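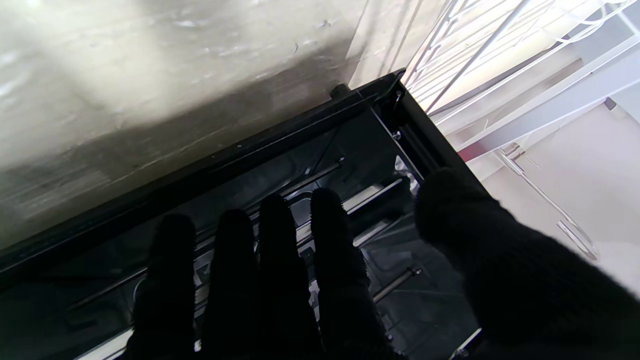
The printer had been in the hall closet since we moved to Lynch Street, and in September I finally decided to either fix it or take it to the recycling center. It is a Dumudby, the big black one they sold to small offices. I got it from Manju Garg when she closed her tax business. She said it had a page count of 2000 when she stopped using it, so it was hardly broken in.

What it did was jam. You could print one page, sometimes two, and then the paper would fold up like a fan and the light would blink. I had tried the usual things: new paper, turning it off overnight, pulling the tray out and pushing it back harder.

This time I opened it up properly. I put an old towel on the desk, unplugged the printer and waited 15 minutes before touching anything, as the manual says. The manual is on the Undstead site, where somebody has scanned a lot of these. Page 924 of the service binder has the paper path. I don't know why it needs a page 924.

The inside of a printer is mostly black plastic with ridges, and a few metal rods that everything else depends on. Black on black is hard to work in. I ended up moving the desk lamp twice and then holding a flashlight in my teeth, which I don't recommend. The rods should be clean and the rollers should be slightly tacky. My rods were fine. The rollers had a gray shine on them, and when I ran a damp cloth over them it came away with a line of dust the color of pencil lead.

I wiped each roller three times, turning it by hand between passes. No alcohol. Manju told me she used alcohol once on a copier and the rubber cracked within the year.

Then I found the other problem, a corner of a shipping label stuck flat against the bottom of the path. It had the last part of an order number on it, 1420, and the word Unis. I have never ordered anything from Unis, so it had been in there since her office. It took a plastic knife and a lot of patience to get it up without scratching anything.

I let it all dry over lunch, closed it up and printed the same recipe ten times in a row. No jams. The tenth one has a faint smear along the left margin, so I may have left a roller damp. I'll do another cleaning before tax season. The printer is on the low shelf by the window now, and the closet has room for the vacuum.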